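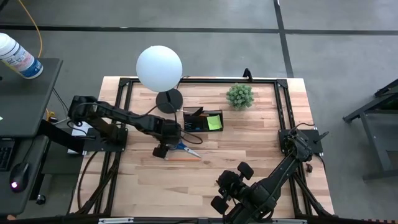 # The Working Desk, Reduced

Most desks fill up by default. A pen arrives, then a second pen, then a charger for a phone that was replaced two years ago. The Jardine survey of home offices in Estham, carried out in September, logged the contents of 274 desks and arrived at an average of 18 loose objects per surface. Paper was excluded.

The survey's authors grouped the objects by how often they were touched in a working day. The short list at the top will surprise few people: something to write with, something to cut with, something to write on, and a light. Plants were seldom touched but were the last thing owners agreed to remove.

**Light.** A globe shade spreads light in all directions and produces softer shadows than a bare bulb or a narrow reflector. The cost is direction. A white sphere on a thin stem will light the whole top evenly, but it will not put a bright patch on a drawing the way a jointed task lamp does. Place it toward the back, on the side opposite the writing hand. Output of 400 lumens is enough for general use; fine work needs a second source.

**Storage.** An organizer with several compartments works best when each one has a fixed job. Tall slots at the rear take pens. A shallow one at the front takes sticky notes, stood on edge so that the pad can be pulled with one hand. Black hides ink marks and shows dust. Brightly colored contents -- an orange pen, a green pad -- are easier to find against it.

**Cutting.** Scissors are the item most often left out, and with some reason: long blades make a small organizer top-heavy. If they live on the surface, keep them closed, parallel to the front edge, with the handles toward the hand that uses them. Blue plastic handles show up well on pale wood. An orange pencil is less distinct, and a pencil also rolls unless its barrel has flat sides.

**Planting.** A rosette succulent in a small pot needs little water and tolerates dry indoor air. It does need daylight. A desk lamp is a poor substitute, and a plant kept far from a window will stretch and lose its mound shape within a season.

**The top.** Butcher block is made of strips glued side by side, so tone varies across the surface. Dustholm sells an unfinished top for $1,155, supplied with a can of Jitlow hard oil. Two thin coats are specified, with a light sanding between them. Wipe off the excess before it turns tacky, and oil the underside as well -- a top sealed on one face only is liable to cup.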